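# Fold the towel badly and move on

I own 15 kitchen towels. Most of them are white cotton with gray stripes, because I found a kind I liked and kept buying it. For years I folded them in thirds lengthwise and then in half, with the stripes facing out, so the stack in the drawer looked like the ones in stores.

I stopped doing that in June. My opinion now is that a kitchen towel needs one fold, maybe two, and that any time spent past that is wasted.

A kitchen towel is a work cloth. It gets pulled out, used on a wet pot or a wet hand, and dropped on the counter. The neat fold lasts until somebody opens the drawer in a hurry, and in my house that is every meal. I used to refold the whole stack whenever one towel came out and dragged the next one with it.

A sheet is different. A badly folded fitted sheet takes up half a shelf. A dress shirt is different too, since you wear the creases in front of people. A towel with a crease in it dries a plate as well as a smooth one.
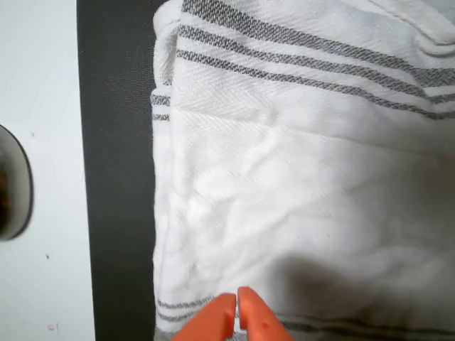 *Gray stripes, a fold across, wrinkles left in. Good enough for the drawer.*

My neighbor Vimala Shetty disagrees with me on this. She folds hers into tight rectangles and stands them on edge, and she can pull one out without moving the rest. I have seen her drawer and it works. She also irons them, on Wednesday evenings, with the radio on. She likes doing it. If you like doing it, that is a fine reason and I have nothing to say against it.

What I object to is the idea that everyone should. I bought a set of drawer dividers from Zindeck last year, and the leaflet in the box had 4 steps for folding a dish towel, with a drawing for each. The last step was to press the air out with the flat of your hand. I did that for two months.

There is one part of the job I would keep. Shake the towel hard before you fold it. Hold it by two corners and snap it once, and most of the creases from the dryer are gone. It also tells you whether the towel is dry. Thick woven cotton can feel dry on the outside and still be damp in the hem, and a damp towel in a closed drawer smells by the next day. I would take a crooked dry towel over a square damp one every time.

The other thing that matters is where you fold. I use the desk more than the kitchen counter. The counter has crumbs and water on it, and the desk has a dark mat where lint shows up and can be wiped off. It doesn't take much room.
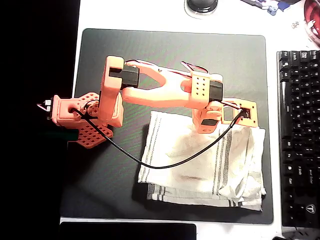

*The desk, with the dark gray mat over most of the white top.*

So my method is this: shake, fold across the middle, fold again if the drawer is shallow, put it away. The edges don't meet and the stripes slant. Guests have used these towels and none of them has mentioned it.

I still fold the cloth napkins properly. There are only a few of them and they go on the table.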